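Apuntes de la sesión 6. Mando de selectores giratorios con mano robótica

Taller compartido Trunau, módulo de automatización
Revisión 9/22/19

6.1 Punto de partida

En la sesión anterior quedó cerrado el montaje mecánico del brazo y la calibración de los ejes de muñeca. En esta se trabaja la maniobra sobre un armario eléctrico: aproximación, agarre de la maneta, giro y retirada. El armario es el banco de prácticas Caltberg y la mano es la del proyecto Bitley, con el firmware del taller. Quien no tenga aprobada la lista de comprobación de la sesión 5 trabaja en simulación hasta que la complete.

Se supone conocido lo siguiente: transformaciones homogéneas, cinemática inversa por mínimos cuadrados amortiguados, control de impedancia en el espacio cartesiano y lectura básica de esquemas de mando. No se repasan aquí.

6.2 Por qué un selector y no un pulsador

El pulsador admite bastante error lateral. Basta con que la yema caiga dentro de la cabeza y que la fuerza vaya más o menos según la normal a la puerta. Un error de orientación de la muñeca se traduce en una pequeña componente tangencial que el propio anillo del pulsador absorbe.

El selector giratorio es otra cosa. La maneta tiene un eje fijo, perpendicular a la placa, y la mano debe describir un arco alrededor de ese eje. Si el centro de giro que usa el controlador no coincide con el del mecanismo, aparece una fuerza radial que crece con el ángulo. En un brazo rígido en posición esa fuerza la paga la pieza más débil, que en los ensayos de enero fue el tornillo de la maneta. Desde entonces la maniobra se hace siempre con impedancia reducida en el plano de la puerta.

Conviene distinguir tres parámetros que en los informes se siguen mezclando:

Par de enclavamiento. Es el par necesario para sacar la maneta de una posición estable. Depende del muelle y de la leva.

Par de arrastre. Es el par que se mantiene durante el recorrido entre posiciones. Suele ser bastante menor que el anterior.

Par de tope. Es el par que aparece al llegar al final mecánico. No tiene valor propio: crece hasta donde lo permita el controlador, y por eso hay que limitarlo por software.

6.3 Preparación del banco

El banco se alimenta desde la toma del fondo, con su diferencial y su seccionador. Los circuitos de mando y de potencia se conectan por separado. Para las prácticas de esta sesión se conecta solo el mando, y el bornero de potencia queda seccionado y con candado. La persona que maneja el seccionador no maneja el brazo.

Orden de puesta en marcha:

1. Verificar ausencia de tensión en el bornero de potencia. Anotar el resultado en la hoja.
2. Cerrar las puertas del armario y comprobar la maneta de cierre.
3. Conectar el mando. Anotar el estado inicial de los pilotos.
4. Encender el controlador del brazo con los motores deshabilitados.
5. Probar la parada del brazo desde los 2 puestos de mando.
6. Habilitar motores y llevar el brazo a la posición de espera.

La parada del brazo y la parada del armario son circuitos independientes. Pulsar la seta del armario no detiene el brazo. Este punto ha generado confusiones en todos los cursos y se pregunta en la defensa oral.

6.4 Sistema de referencia

Se define un sistema P solidario a la puerta, con el eje Z saliente y el eje X horizontal hacia la derecha de quien mira el armario. Para cada selector se define un sistema S con origen en el eje de la maneta y la misma orientación que P. El ángulo de la maneta, θ, se mide alrededor de Z, positivo en sentido antihorario.

La estimación de P se hace con la cámara de cabeza, ajustando un plano a la nube de puntos de la puerta. Los pilotos encendidos saturan la imagen y dejan huecos en la nube; se enmascaran antes del ajuste. Las manetas, pulsadores y placas de rótulo sobresalen del plano y sesgan Z si no se descartan como valores atípicos. Con RANSAC es suficiente.

La estimación del origen de S se hace sobre la placa frontal del selector, buscando el cuadrado que la delimita y tomando su centro. El método funciona mejor con placa blanca que con placa negra, por contraste con la maneta. Una vez que los dedos cubren la placa, la visión deja de ser fiable y el valor de S se congela. A partir de ahí se trabaja con el codificador de las articulaciones y con el par medido en la muñeca.

6.5 Agarre

Para este tipo de maneta se usa un agarre envolvente: los dedos pasan por encima y alrededor de la palanca y el pulgar hace de apoyo contra la placa. El apoyo del pulgar cumple dos funciones. Fija la distancia entre la palma y la puerta sin depender de la estimación de profundidad, y ofrece una reacción frente al par de giro que de otro modo recaería entera en la muñeca.
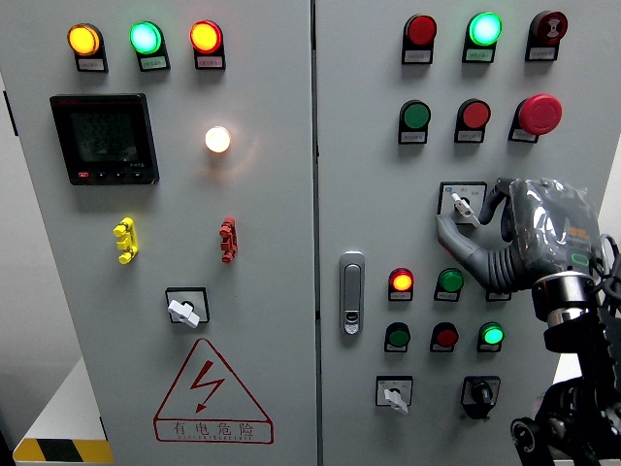
Figura 6.1. Agarre envolvente sobre el selector central de la puerta derecha, con el pulgar apoyado en la placa.

Los puntos que hay que revisar en cada agarre, antes de dar permiso al giro, son los siguientes.

Invasión de elementos vecinos. En un armario con controles en filas, los dedos quedan fácilmente delante de la fila inferior. Un dedo que se cierra de más puede accionar un pulsador que no se pretendía tocar, y el registro lo mostrará como un evento sin causa. La planificación debe tratar cada pulsador vecino como obstáculo, con un volumen algo mayor que el de su cabeza. Lo mismo vale para la cerradura de la puerta cuando el selector está cerca de la junta central.

Ocultación. Todo piloto tapado por la mano se marca como «no observado» en el vector de estado. No se hereda su último valor. Si la verificación de la maniobra depende de un piloto no observado, hay que retirar la mano antes de verificar.

Protección de la mano. La funda transparente del dorso refleja la iluminación del taller y produce falsos bordes en la segmentación. La máscara de la mano se calcula con el modelo cinemático y no a partir del color.

Cables del brazo. Comprobar que el giro previsto no los tensa. El recorrido de la muñeca en la práctica es corto, pero se suma al que ya consumió la aproximación.

6.6 Giro

El giro se genera como una trayectoria de la muñeca alrededor del eje Z de S. Sea r la posición del punto de agarre en S. La posición deseada en cada instante es Rz(θd) r, y la orientación deseada gira con el mismo ángulo. El perfil de θd es un polinomio de quinto grado con velocidad y aceleración nulas en los extremos.

La rigidez se ajusta por direcciones. Según Z, media, para que el pulgar mantenga el contacto sin empujar la puerta. En el plano XY, baja, para que el mecanismo imponga el centro de giro. En rotación alrededor de Z, alta, ya que es la dirección en que se hace trabajo. Los valores concretos están en el fichero de parámetros Doolan del repositorio y no deben copiarse de cursos anteriores: cambiaron al sustituir el sensor de muñeca.

El lazo de supervisión lee el par a 100 Hz. La maniobra se divide en tres fases, que se reconocen en la curva de par frente a ángulo:

Fase A. El par sube hasta vencer el enclavamiento. La maneta apenas se mueve; lo que se registra como ángulo es sobre todo holgura de los dedos.

Fase B. El par cae de forma brusca y se mantiene en el valor de arrastre. Si la rigidez de rotación es excesiva, en la transición se observa un rebote.

Fase C. La maneta entra en la posición siguiente. El muelle ayuda y el par puede cambiar de signo. En ese momento se detiene la trayectoria, aunque θd no haya alcanzado el valor final programado.

La condición de parada de la fase C es la causa más frecuente de entregas incorrectas. Detener por ángulo funciona en simulación, donde no hay holgura, y falla en el banco. Detener por cambio de signo del par funciona en el banco siempre que se filtre antes la señal. El filtro introduce retardo, y hay que comprobar que el avance durante ese retardo no lleva la maneta contra el tope.

6.7 Verificación

Después de abrir los dedos y retirar la mano según Z, se capturan de nuevo el ángulo de la maneta y el estado de los pilotos. Se comparan con la tabla de estados del armario. El resultado admite cuatro valores: correcto, maneta en posición intermedia, maneta correcta con pilotos incoherentes y no verificable.

El tercer caso no es un fallo del brazo. Puede deberse a un contacto auxiliar, a un enclavamiento eléctrico o a un error en la propia tabla. Se anota y se continúa en simulación hasta revisar el cableado.

Para clasificar un piloto como encendido no basta un umbral de brillo sobre la lente. El halo de una lámpara blanca alcanza el panel contiguo y puede contaminar la región vecina — en especial si la exposición es automática. Se fija la exposición al principio y se compara el centro de la lente con su propio borde. Las lentes rojas apagadas y las verdes oscuras dan valores muy parecidos en luminancia; la clasificación se hace por lámpara y nunca con un umbral común.

6.8 Errores frecuentes en los registros

El registro de referencia contiene 1637 muestras y corresponde a una maniobra completa, con aproximación y retirada incluidas. Al compararlo con los propios conviene buscar:

— Desfase constante entre par y ángulo. Marcas de tiempo tomadas en ordenadores distintos sin sincronizar.

— Par distinto de cero en la posición de espera. Falta la compensación de gravedad de la mano o se hizo sin la funda montada.

— Fuerza radial que crece linealmente con θ. Origen de S mal estimado. La dirección de la fuerza indica hacia dónde corregirlo.

— Dos picos en la fase A. Un dedo desliza sobre la maneta y vuelve a engancharse. Revisar el cierre antes que el par.

— Ruido de alta frecuencia solo en la fase B. Rigidez de rotación demasiado alta o amortiguamiento insuficiente.

6.9 Trabajo para la sesión 7

Cada grupo entrega la curva de par frente a ángulo de tres maniobras consecutivas sobre el mismo selector, con las fases A, B y C señaladas, y el vector de estado de los pilotos antes y después de cada una. Se permiten hasta 3 repeticiones por maniobra; las descartadas se entregan también, con el motivo.

Los ficheros se suben en CSV con separador de punto y coma. Unidades: newton metro, radianes y segundos. Los ángulos en grados se devuelven sin corregir.

La sesión 7 trata la maniobra encadenada de selector y pulsador, con cambio de agarre entre una y otra. Traer leído el apartado de replanificación local y el esquema de mando del armario, hojas 2 y 3.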